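Storage bins and totes: wear gallery

Maintained by Elsa Kemppainen. Last revised in August.

The gallery records how open-topped bins age in daily use. It covers gray bins, mostly the large kind with sloping walls, plus a few smaller totes kept for comparison. Entries are grouped by the part of the bin that wears first. Captions give the location of the wear and the action taken, if any. Entries with no picture are text records carried over from the old binder; the prints were too faded to scan.

Terms used on this page

Floor: the flat inside bottom.
Wall: any upright or sloping side.
Back panel: a tall sheet standing along the far side. Not all bins have one.
Scuff: a surface mark that can be seen but not felt with a fingernail.
Scratch: a mark that catches a fingernail.
Stain: a color change left after one wash with warm water and dish soap.

Where a mark is known only from a picture, the fingernail test does not apply and the word used is the best guess from appearance.

Group A: rims and corners

A-1. Mirkum tote, small. Front rim rounded over at both corners from being dragged off a shelf. The left corner is worse. No action.

A-2. Mirkum tote, small. Hairline crack below the handle opening, 12 mm long when first measured. Drilled at the end of the crack to stop it. Length unchanged at the next check.

A-3. Joubert bin, medium. Rim bowed outward along one long side. Cause: stored upside down under a stack of filled boxes through the summer. The bow came out partly after the bin was left empty and right side up. Nuno Bastos checked it with a straightedge and recorded 5 mm remaining at the middle.

A-4. Joubert bin, medium, same purchase as A-3. Stored right side up on the next shelf. Rim straight. Kept in the gallery as the reference for A-3.

Group B: outside walls

B-1. Fimer bin, large. Label residue on the front wall. The paper came away dry and the glue did not. Cooking oil left on for 2 hours softened it enough to lift with a plastic scraper. A dull patch remains where the label was. It shows in side light only.

B-2. Fimer bin, large. Vertical rub lines where the bin slides against a door frame. Scuffs only. The bin was moved to a lower shelf and no new lines have been added to the record.

B-3. Ternov bin, large. Faded on the side that faces the window. The opposite side keeps its original gray. Turned end for end. Maëlys Sabatier asked whether the fading weakens the wall. There is no test result for that here, so the entry stays open.

Group C: floors and inside walls

Floors wear fastest where hard objects are pushed along or tipped in. Soft goods leave almost nothing. The two text entries below come from bins used for similar lengths of time with different contents.

C-1. Ternov bin, large. Contents: winter bedding. Floor scuffed lightly near the front wall where the bin is emptied by hand. No scratches found. Washed and returned.

C-2. Ternov bin, large. Contents: metal shelf brackets, 300 to a load. Floor scratched in every direction, deepest below the spot where the brackets were tipped in. A sheet of cardboard cut to the size of the floor was added and is replaced when it tears.

C-3. Large gray bin with back panel. 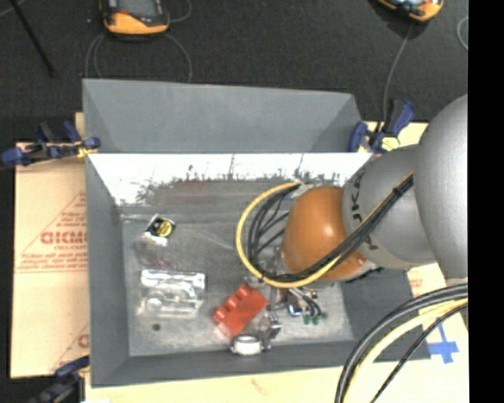 Floor wear and wall wear are recorded separately for C-3, as they differ in kind. The floor carries whitish streaks on a lighter, scuffed gray, heavier toward the left and front edges. The white inner wall under the back panel is in poorer condition: worn along its lower border, with thin dark vertical scratches and ragged black and gray marks. A faint brownish-red stain spreads just beneath it. The red toy brick on the floor gives a rough sense of scale for the streaks. The glare on the white wall hides fine detail, so no scratch count is given.

Notes on cleaning

Wash first and inspect second. Dust in a scuff can pass for a scratch, and a wet surface hides both. Let the bin dry fully before looking at it.

Use a soft brush on floors and a cloth on walls. Powdered cleanser takes off dark marks but leaves a haze, which then picks up dirt faster than the original surface. It was tried on one Joubert bin and has not been used again.

For reddish or brown stains, leave a paste of baking soda and water in place overnight under a damp cloth. Results vary. Nuno Paiva reports one stain removed completely and one unchanged, both in Fimer bins of the same age.

Notes on adding an entry

Light the bin from one side. Overhead light flattens scuffs, and direct light on a white or pale surface washes them out. Include the front edge so that left and right can be told apart later. Record the contents of the bin in the caption, if known, and use the next free number in the group. Numbers of withdrawn entries are not reused.

Corrections

The action for A-2 was first listed as "taped." Bláthnaid Ní Chonaill pointed out that the tape was on a different tote. B-2 was moved from Group A, as the rub lines stop short of the rim.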